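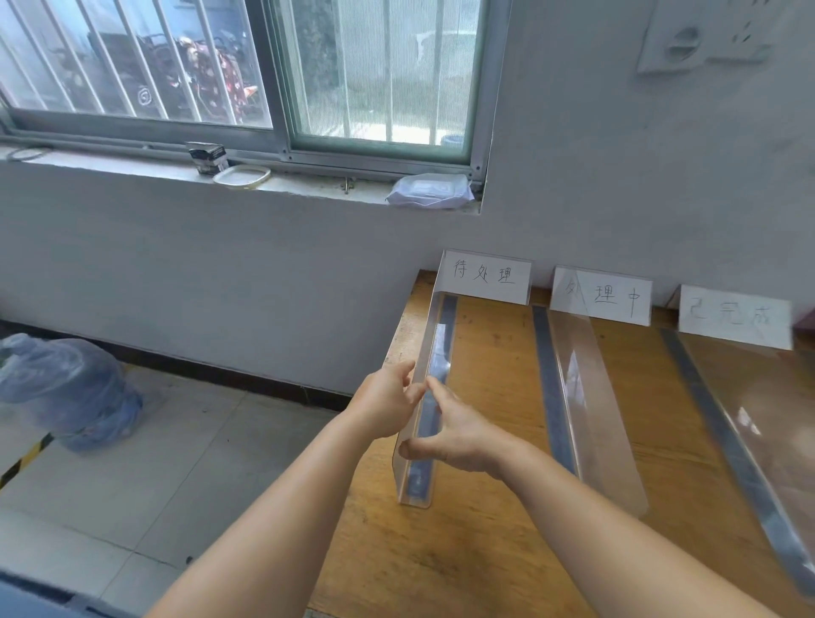
Small folk gatherings live or die by their ticket desks, and we spent a happy Sunday in September watching the one at Plaltanstead, where 208 campers came through the gate. Paper slips were sorted by hand, and we grew rather fond of the method - it works on the same idea as the clear trays in Figure 1, where handwritten cards mark one tray as pending (待处理) and the next as in processing (处理中). Nagano timed the queue at 12 minutes at its longest, just before the evening singing, and Teixeira noted that only two families had to be sent back to the car field for their booking letters.

Figure 1. Sorting trays with handwritten labels.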